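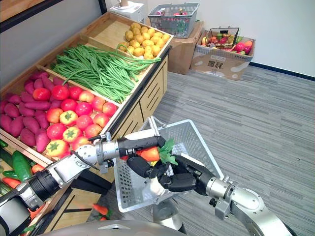 One respondent in the Nalledance group objected to the order of the bins, saying that she never looks for potatoes first and that tomatoes should be where the hand goes first. Seven others gave a similar answer in the written part.

Research article - Retail and Consumer Studies

Figure 2. Tiered wooden stand with potatoes, green beans, sweet potatoes and tomatoes in separate bins, and a light grey shopping basket in front.

4.2 Position of the basket

The stand in Figure 2 follows the Kanwood layout, in which each vegetable has its own section with raised edges. The vegetables are artificial, so the colour and the amount stay the same between sessions. We asked 46 adults to fill a basket from a short list, and we recorded 900 single choices in total. When the basket was close to the stand, the participants changed their mind more often and put items back. Ingvarsson shelves, which are flat, did not show this effect - at least not in the April sessions. The difference between long and round vegetables was small and we do not discuss it further.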